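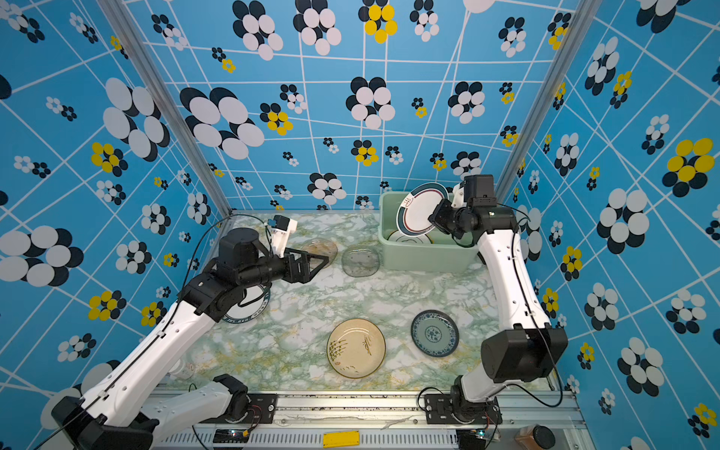

Plates-to-basin cell, blue flower walls, marble floor sheet.

We use cookies to keep this site working and to remember your settings. Accept all / Manage preferences

Studmont manipulation group, weekly minutes
Friday, 2:00, small room. Started late, projector.

1. Last week's minutes
OK as written. One fix: Villca is the name of the policy, Jasach is the data set. They were swapped in item 3.

2. Plates task, where we are
Jasach now at 2,295 demos, all two-arm, all plates into basin. Collection on the plain gray background stopped in July. Everything after that is on patterned walls and floor. Walls get swapped every 200 demos, floor sheet less often since it's a pain to get flat.

Question was whether the grid lines on the walls bother the depth estimate. Short answer, a bit, in the corners where the print skews. Not enough to drop the pattern. Agreed to keep it.

Glass plate discussed at length. Marble shows right through it and the detector mostly follows the veining. Amber one is better, still not good. Painted plates and the ones with a colored rim are fine.

3. Result from the ablation
Three versions of Villca compared, 100 trials each, same start layouts for all three.
- wrist cameras plus overhead view
- wrist cameras only
- overhead view only
Wrist plus overhead best on every plate type. Wrist only was close on opaque plates and fell apart on clear glass. Overhead only had trouble with the basin, it kept tilting the plate too late and catching the front wall.

Objection raised: start layouts were drawn from the same script as the training layouts, so this says little about new clutter. Fair. Rerun with hand-placed layouts before anyone puts it in the draft. Person running the trials should not be the person who trained the model.

Also asked, does the upright carry really help or is it just how the operators like to do it. Nobody had numbers. Operators were told to hold plates upright over the basin, so the policy has never seen anything else. Suggest 14 demos of a flat carry just to look at, not for training. Agreed, low priority.

4. Scoring
Long argument, summary only. Current rule counts a plate as done if it's inside the basin when the arm lets go. Leaning on the wall counts. Two people want flat on the bottom only, as a stacked dish is no use leaning. Others say then we are scoring the basin and not the policy.
Decision: log both. Main table uses the loose rule, strict rule goes in the appendix. Old runs to be rescored from video, please dont do it from memory.

5. Arm sharing
Left arm still idles over the plates while the right one places. Looks busy, does very little. Could be that the demos teach it to wait. Try masking the idle segments and retrain on half of Jasach first. If it starts grabbing while the other arm is over the basin we need the collision check back on, it was switched off for speed.

6. Hardware
- Finger pads worn, order more. Ikside quote came in, fine, go ahead.
- Cable on the left arm needs another clip. Snagged once during a reset.
- Rail to be wiped down before every session. And keep personal stuff off it.
- Stop button label is peeling, reprint.

7. Write up
Method section is half there. Background swaping needs its own paragraph with the schedule in it. Related work thin. Figures wait for the rerun. Title not discussed, out of time.

Actions
- hand-placed layouts, rerun all three versions
- rescore old runs, both rules
- idle mask retrain, half set
- finger pads, cable clip
- flat carry demos if there's a spare afternoon

Next meeting same time, bigger room if we can get it. Closed 3:10.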